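Renting Out Formal Wear: Notes on Care and Return

The Barrera branch of Turkutance has now lent 1,124 garments for weddings, recitals and funerals. Readers of this blog have asked how the lending rules came about, and December seems a suitable month to set them down.

Each garment may be kept for three nights. Borrowers are asked not to wash or iron anything – Golnar Jalali inspects every seam herself.

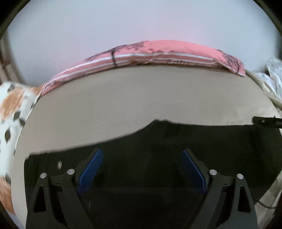 Black material laid out on beige fabric.

Late returns remain the chief difficulty. Last winter 106 items came back past their date, and two did not come back at all. A small deposit has since been introduced at the Kusen counter.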